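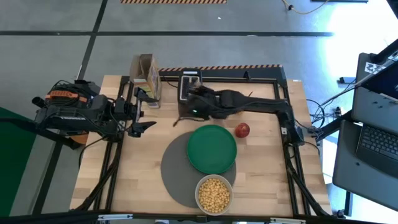

Tedard Pamphlets on Foreign Policy, Boxed Set

Ten pamphlets in a card slipcase
Publisher: Tedard Press, Traladbridge
Binding: saddle-stitched, card covers
Language: English
Print run: 1000 sets
Availability: in stock

The Tedard pamphlets began as single essays sold by mail to subscribers of the Dallow Review. Most of them deal with economic sanctions: who decides on them, how they are enforced, and what happens in the sanctioned country after the news coverage stops. Several had been out of print for years. This set brings 10 of them back in their original format, with corrected notes and a new index that covers the whole series.

The writers do not agree with each other. Two of the pamphlets argue that sanctions are a form of war and should need the same vote in the legislature. Another defends them as the least bad choice open to a government that will not send troops. The exchange over shipping insurance takes up pamphlets four and five, and the second was written as a direct reply to the first, so we suggest reading them in order. Otherwise the set can be read in any order.

Contents

1. Sanctions Before the United Nations
2. A Vote for Every Embargo
3. The Bank as Border Guard
4. Who Insures the Tanker
5. Who Insures the Tanker: A Reply
6. Medicine and the Exemption List
7. Reading a Sanctions Notice
8. Small States and Large Customers
9. The Case for Pressure
10. How Embargoes End

Each pamphlet carries its own notes and a short reading list. Number seven goes line by line through a sample notice and is the one most often ordered on its own for classes.
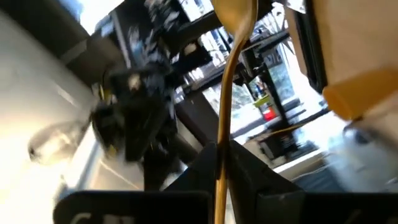 The text has been reset from the first printings. Spelling errors and wrong page references have been fixed without comment. Where a writer's facts have been overtaken by later events, the original wording stands and a note at the back of the pamphlet says what changed. No arguments have been updated. The longest note is in number three, where the banking rules described in the opening pages were replaced soon after it first appeared.

The maps in numbers one and eight have been redrawn in black and white. The fold-out table from number six is now printed across two facing pages.

Index

The index is a separate booklet of 20 pages and comes inside the slipcase. It lists countries, treaties, court cases and topics. References are given by pamphlet number and page.

Buying single pamphlets

Numbers two, seven and nine can be bought singly while supplies last. The rest are sold only as part of the set. The index is not sold separately.

Orders from schools and libraries

Libraries may order on invoice, with payment due in 90 days. Classroom orders of number seven get the reduced rate shown at checkout. Orders for fall courses should reach us before September.

Stores in the trade should order through our distributor, Subramaniam Book Supply, which also handles returns from stores. Customers who bought directly from us should send damaged sets back to the Traladbridge address printed on the packing slip. We replace the whole set, including the slipcase, and refund the return postage.

Related titles

The Dallow Review, current issue
The Dallow Review, back issues
Treaties in Plain English (Tedard Press, paperback)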